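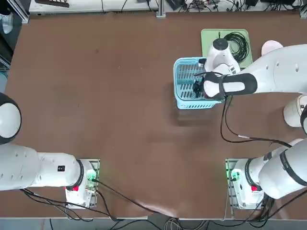

Attachment 1: blue basket on the bench, coiled cable on the green mat behind it

Ticket 590 – Small parts basket, brown bench
Status: Open
Product: Troveo slotted basket, light blue
Opened by: bench user, Ostard workshop

Original report
Small black parts keep going missing at the brown bench. The parts list says 17 in the basket at close of day. On Tuesday we were one short, and the week before that we were one short too. The Hopkin supplier page says these baskets are "suitable for small components." I have my doubts. The sides are all slots. Please tell me what size of part this basket is supposed to hold, in figures, and don't send me the catalog page again.

Reply from Nerov support
Thank you for the report. The slots are sized to hold most small components. Please check that the basket is sitting flat and isn't overfilled. Many customers find that a mat under the basket solves the problem.

Bench user
"Most small components" isn't a size. The basket sits flat. It can't be overfilled with 17 parts that fit in one hand. As for the mat, we have a pale green one at the bench already. A mat might stop a part from rolling once it has dropped through a slot. I don't see how it keeps the part in the basket.

Reply from Nerov support
Understood. Could you empty the basket and check the inside for gaps or broken ribs? 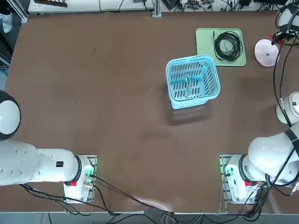 Attachment 2: basket from above, pale pink round piece on the bench

Bench user
Done. I ran a thumb along every rib and found nothing cracked, so I don't think we got a bad one. I then tried our parts against the slots by hand. Flat side on, they stay put. End on, two of them went straight through with a light push. That is enough for me, though I'll admit a push is not the same as a part falling out while the basket sits there. It could still be people putting things down elsewhere on the bench and forgetting them.

The pink piece has never gone missing, for what it's worth. It is far too big for the slots.

Reply from Nerov support
We can offer a liner, item 103, which fits inside the basket and closes off the slots. Would you like us to send one?

Bench user
Send one and I'll try it for a week. I'm not paying for it until the count comes out right every evening. A solid tub would do the same job – and we have tubs. Also, you still haven't given me the slot size. Leave this ticket open until you do.

Internal note
Liner requested, no charge. Slot size passed to product team as a question. Next check when the liner has been in use for a week.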